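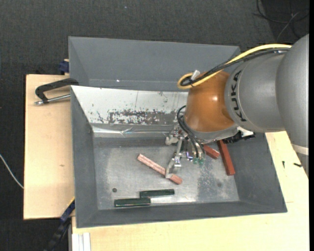 産業用ロボットのシステム構築を手がけるFovitzは3月、ばら積み部品の取り出し工程を対象とした社内運用基準「Malatis」の第2版を公開した。初版が主に制御盤と安全柵の構成を扱っていたのに対し、第2版では評価段階の仮設セル、すなわち作業台の上に容器を置いて把持試験を行う構成についても要求事項を定めた。適用対象は垂直多関節ロボットと機械式グリッパの組み合わせで、吸着式ハンドは含まない。容器の固定に関する項では、クランプによる台への拘束を原則とし、試験開始前に締結状態を目視で確認することを求める。灰色の容器に木製の棒材が向きをそろえずに入り、1本が右側の壁に沿って急な角度で傾いているような状態は、同基準の区分では「壁際傾斜」に当たり、底面に横たわる部材とは別の手順で把持点を決める。

同基準の策定には、部品供給装置メーカーのClallhamと、試験受託会社のStankevičiusが参加した。3社はそれぞれ異なる様式で把持試験の記録を残しており、成功率の定義も一致していなかった。Fovitzによると、ある社では部品を持ち上げた時点を成功とし、別の社では所定の位置に置いた時点を成功としていたため、同じハンドを使った試験でも結果を比較できなかった。第2版では成功の判定時点を「搬送先で指を開き、ハンドが退避位置に戻った時点」に統一した。途中で部品が落下した場合は、再把持に成功しても当該サイクルを失敗として記録する。

試験条件については、1条件当たりの最低サイクル数を200と定めた。部品の投入は毎回同じ高さから行い、作業者が手で並べ直すことを禁じる。ただし、部品同士がかみ合って容器の壁に橋を架けた状態となった場合は、試験を中断し、中断の理由を記録したうえで投入をやり直すことを認める。やり直しの回数は成功率の計算に含めず、試験報告書に別項目で記載する。

容器の内面に関する規定も新設した。繰り返しの接触によって内壁の塗膜や表面材がはがれると、カメラによる認識で背景と部品の境界が不安定になることがある。このため、内壁に生じた摩耗、剥離、ひっかき傷は試験開始前に撮影し、報告書に添付する。補修用のテープやフィルムを容器内に貼ることは禁じていないが、光沢のある材料は反射によって距離計測の欠測を招くおそれがあるとして、つや消し品の使用を推奨事項に入れた。光沢品を使う場合は、照明を点灯した状態で空の容器を計測し、欠測領域の位置を記録しておく必要がある。

ケーブルと空気配管の取り回しは、初版から最も変更の多い項目となった。手首軸の周囲でケーブルをループ状に余らせる場合、ループが容器の縁より下に入らないことを全動作範囲で確認する。確認は低速の手動運転で行い、手首軸を両方向の動作限界まで回す。ハンド周辺の細いチューブについては、指の開閉範囲に入らないこと、継手に曲げ荷重が常時かからないことの2点を点検項目とした。点検は試験日ごとに実施し、条件を変更した場合はその都度繰り返す。

指先と容器底面の間隔については、最下層の部品を把持する際にも接触しない値をあらかじめ設定し、ロボット側の動作制限と認識側の把持候補の除外条件の両方に入力する。片方だけの設定は不適合として扱う。策定の過程では、認識側の除外条件だけで十分とする意見もあったが、座標系の校正がずれた場合に除外条件もともにずれることから、独立した制限を残すことで合意した。校正の再確認は、容器の固定を一度でも緩めた後に必須となる。

仮設セルの周辺整理に関しては、可動範囲内の作業台上に、ねじ、工具、取り外した治具などを置かないことを定めた。床面のケーブルは歩行経路と交差させず、やむを得ず交差する場合は保護カバーを用いる。いずれも量産設備では一般的な要求だが、評価用のセルでは構成の変更が頻繁なため、これまで明文化されていなかった。

第2版の検証に当たっては、Stankevičiusの試験室で合計2,033サイクルの把持試験を実施し、判定方法と記録様式に矛盾がないかを調べた。この試験は基準文書の運用性を確かめることを目的としており、ハンドや認識ソフトウエアの性能を比較したものではない。検証の結果、壁際傾斜の判定に試験者による差が残ったため、傾斜角の測り方を示す図を付属書に追加した。部品の一部がロボットの腕に隠れて見えない場合の扱いは結論が出ず、第2版では「判定保留」として記録する暫定措置にとどめた。

Clallhamは今後新たに始める評価案件から第2版を適用する。既に進行中の案件については、初版に基づく記録を継続し、終了時に換算表を添付する。Fovitzは付属書の様式を同社の技術資料ページで配布しており、吸着式ハンドへの適用拡大は次の改訂で検討するとしている。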